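**Household and Small Kitchen Management - Unit 4 handout: Rigid containers for dry and chilled storage**

Issued July 5, 2021. Prepared by Joscha Kettler for students in the Livport certificate program. This handout replaces the April version, in which the section on lids was incomplete. Students who have already printed the earlier version should discard it.

## Scope of the unit

Unit 3 dealt with shelving, drawers and the arrangement of the refrigerator. This unit deals with what is placed on those shelves, and in particular with the rigid lidded container. Flexible packaging (bags, wraps, pouches) is covered in Unit 6 and is mentioned here only where a comparison is useful.

By the end of the unit, students are expected to be able to select a container suited to a given food, judge the condition of a container already in use, and prepare a storage plan for one shelf of a household kitchen. The last of these forms the written assignment.

## 4.1 Parts of a container

For the purposes of the course the following terms are used. Suppliers' catalogues vary, and students may meet other words for the same parts.

- **Body:** the open vessel, including its base and walls.
- **Wall:** any upright side. The wall facing the user when the container is on the shelf is called the front wall.
- **Rim:** the upper edge of the body, on which the lid is seated.
- **Lid:** the removable cover. A lid that extends past the walls is described as overhanging.
- **Seal:** a separate gasket, usually of silicone, set into a groove. Many household lids have no separate seal and rely on the fit between lid and rim.
- **Corner radius:** the degree to which a corner is rounded.

Corner radius receives little attention in most buying guides. A square corner makes full use of the shelf but holds residue, and the cloth or brush seldom reaches it properly. A generous radius gives up a little volume in exchange for much easier cleaning. In the Livport practice kitchen we have come to prefer rounded corners for anything moist or oily, and have no preference for dry goods.

## 4.2 Shape and depth

Rectangular containers stack and line up well, and waste less of the shelf than round ones. Round containers are easier to scrape clean and pour from. A kitchen that mixes both on one shelf generally loses the advantages of each.

Depth should be considered in relation to the food. Cooked food cools more quickly when it is spread in a shallow layer, and students should therefore choose a shallow container for soups, stews, rice and similar dishes going into the refrigerator. Perishable food should be refrigerated within two hours of cooking, and the refrigerator itself should be held at 4 °C or below. A deep container filled to the rim will keep its centre warm long after the outer part has cooled.

Deep containers remain useful for flour, sugar, pasta and other dry goods. They should be wide enough at the mouth to admit the scoop that will be used with them. This sounds obvious, and yet it is the most common fault in the storage plans submitted for marking.

## 4.3 Opaque and translucent parts

Containers are sold fully clear, fully opaque, or in combination. The combination of an opaque body with a translucent lid is common in household ranges, and its behaviour on the shelf depends entirely on the height at which it is kept.

Stored below eye level, such a container can be partly read from above: the user sees through the lid whether there is something inside and, depending on how frosted the plastic is, perhaps what colour it is. Stored above eye level, the user sees only the front wall, and the translucent lid gives no assistance. For this reason opaque-bodied containers kept on upper shelves must be labelled on the front wall, while those kept in drawers or on low shelves should be labelled on the lid.

Opaque walls offer some protection from light, which is of value for oils, nuts and certain spices. They also give an open shelf a calmer appearance. Clients frequently ask for this, and it is a legitimate request, provided that they accept the labelling that goes with it.

White plastic shows staining from tomato, turmeric and beetroot more readily than darker plastic. A stain is not in itself a reason to discard the container. Scratches, cracks, lifting at the rim and a persistent smell are.

## 4.4 Lids

Lids account for most of the loss and most of the frustration in a household container collection. The following points should be observed.

1. Buy within one range wherever possible. A lid from the Altix range will not fit a Yordanov body of the same stated volume, and the difference is small enough that the mismatch is often noticed only when the container is tipped.
2. Store bodies nested and lids on edge in a separate holder, arranged by size. Storing each body with its lid fitted takes up more room but is acceptable where the collection is small.
3. Check the fit by running a thumb along all four sides. A lid that rises at one corner when another is pressed has warped and should be replaced.
4. Do not lift a full container by the lid, even where the lid overhangs and appears to offer a grip.
5. Dry the underside of the lid fully before closing a container of dry goods.

On the fourth point, students should practise the correct lift during the kitchen session: both hands on the walls, below the rim, with the container kept level. An overhanging lid makes a good edge for opening and a poor one for carrying.

## 4.5 Printing, marks and labels

Many containers carry printing on the front wall: a product name, a short line of text, sometimes a stated volume. Material codes and heat limits are more often moulded into the base. Students should read both before deciding on a use, and should not assume that a container is suitable for the microwave, freezer or dishwasher merely because a similar one was.

The manufacturer's printing is not a label in the sense used in this course. A label states the contents and the date of filling, and is removed or replaced when the contents change. The simplest method remains masking tape and a permanent marker. The Vondemberg cards shown in the first lecture look well and suit dry goods, but they do not hold to a cold surface.

Where the front wall already carries printing, place the label in the blank area beside it. Covering the printing hides information that another member of the household may want, and tape laid partly over ink tends to take some of the ink with it when it is peeled away. If there is little blank wall, use the lid.

## 4.6 Cleaning and inspection

Containers should be emptied, rinsed in cool water and then washed in hot water with detergent. Rinsing in hot water first tends to set starch and protein. The groove beneath the lid's edge requires a narrow brush. Containers are to be air-dried, open and inverted, before nesting.

Inspection is done on a plain, well-lit surface. Turn the container slowly and look along each wall at a low angle. Scratches that are invisible from directly above will catch the light when viewed this way, particularly on glossy plastic. Record the result on the inspection sheet as *keep*, *dry goods only* or *discard*.

## 4.7 Written assignment

Prepare a storage plan for a single shelf in a kitchen known to you. The plan should state the width, depth and clear height of the shelf, the foods to be stored, the container chosen for each, and the position of every label. A sketch is required - it need not be to scale, but the dimensions must be written on it.

The assignment is marked out of 16, with equal weight given to choice of container, use of space, labelling, and clarity of presentation. Plans that would require the household to discard containers in sound condition will lose marks under the first heading unless a reason is given.

Submit one printed copy at the start of the Unit 5 session. Late submissions should be arranged in advance with the instructor.

## 4.8 Preparation for the kitchen session

Each student should bring two rigid containers from home, washed and with their lids. At least one should have been in regular use. They will be inspected by the method in 4.6 and returned at the end of the session. Please put your name on a piece of tape on the base.

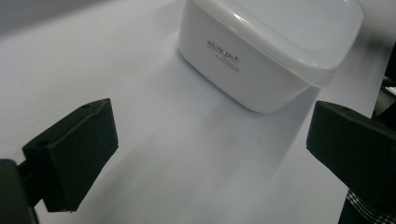
Marker pens, tape and inspection sheets will be supplied. Students who have no containers of their own may borrow a pair from the practice kitchen shelf by signing the sheet on the cupboard door.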